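Fondation Stimberg — rapport d'avancement du projet Nustum
Atelier de couture et de français, quartier Doolan
2022-01-28

Chère Madame Abbasi,

Voici enfin des nouvelles de l'atelier, un peu plus tard que promis, et je vous remercie de votre patience (les fêtes, puis un rhume tenace, ont eu raison de mon calendrier). Le semestre a été bien rempli et je suis heureuse de pouvoir vous en parler longuement.

Les inscriptions

Nous avons ouvert en août avec 25 places, toutes prises avant la rentrée. Le groupe du matin est très fidèle ; celui du soir l'est un peu moins, surtout quand le bus de Zoltdale ne circule plus après vingt heures. Kyrylo Panasiuk, qui assure les cours de français, a donc avancé son horaire d'une demi-heure et les retours sont bons, même si deux participantes arrivent encore directement du travail sans avoir dîné.

Les cours

En couture, tout le monde sait maintenant poser une fermeture à glissière et reprendre un ourlet. Le patronage avance plus lentement — c'est un travail de patience, et le vocabulaire des mesures s'est révélé plus difficile que prévu. Kyrylo a préparé un petit lexique (aisance, embu, droit-fil, cran de montage) que nous relisons ensemble au début de chaque séance, à voix haute, avec beaucoup de rires sur la prononciation de « embu ».

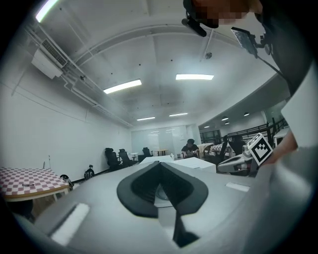 Le budget

La subvention nous a permis d'acheter 3 machines d'occasion, révisées par Walid Karam, pour un total de 405 euros. Le tissu nous a coûté moins cher que prévu grâce à un lot de coton donné par une mercerie qui fermait. Il reste 400 euros sur la ligne « fournitures », que nous aimerions garder pour une surjeteuse, si vous en êtes d'accord.

La suite

Najwa Karaki reprendra le groupe du soir au printemps et nous en sommes ravis ! Elle souhaite commencer par des retouches sur des vêtements apportés par les participantes, puis passer à une jupe simple, doublée pour celles qui le voudront. Une petite vente est aussi envisagée à la maison de quartier, mais la salle n'est pas encore confirmée. Les factures et les feuilles de présence vous parviendront par courrier séparé.

Avec toute notre amitié et nos remerciements,
L'équipe de l'atelier Nustum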